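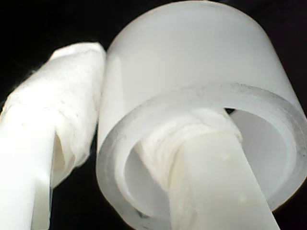
Last updated: March

I wasn't going to buy another cup. My cabinet is full of them and my sister has opinions about that. But the Dranetti frosted tumbler kept following me around the internet, and then I saw it on the shelf at the housewares place in Gillville, and well, you know how that goes. It's been 11 weeks now, so I figure I can say something useful.

First off, I love the look. It's a milky, matte white that goes soft and glowy in good light and a little gray on the shaded side. The rim is more see-through than the rest, almost glassy, and it's thick. I was worried about that thickness (I'm a thin-rim person with coffee, always have been) but for water and iced tea I quit noticing by the second day. My husband noticed for longer and still drinks out of his old jelly jar.

Now the part that may bug you. The rim picks up marks. Turn it mouth down under a bright light and there they are – gray specks, smudges, little scuffs along the curve, and one tiny dark spot right at the edge that I've gone after with baking soda, twice. The frosted wall is much better about it. If you're the type who holds glasses up to the window before company comes, think hard before you get a whole set.

It's a big cup, too. Dranetti says 600 ml, and it takes a silly amount of ice, but it won't stand upright on the top rack of my dishwasher unless I tip it, so I mostly wash it by hand. Wet hands plus that smooth matte finish made me nervous at first. So far, no drops!

I did compare it with the Skaser one that Sanaa Ouali lent me from her set. The Skaser has a thinner lip and feels nicer to drink from, but it's shorter and the white is flat and kind of chalky. Side by side on the counter I reach for the Dranetti every time. I paid 38 dollars for a pair, and for that I would have liked a better box, because mine showed up with one corner crushed (cups were fine).

Would I buy it again? Yes, in the pair, for everyday cold drinks. I'd skip it for coffee. Four stars from me, and if anybody has a trick for that dark spot on the rim, please leave it in the comments.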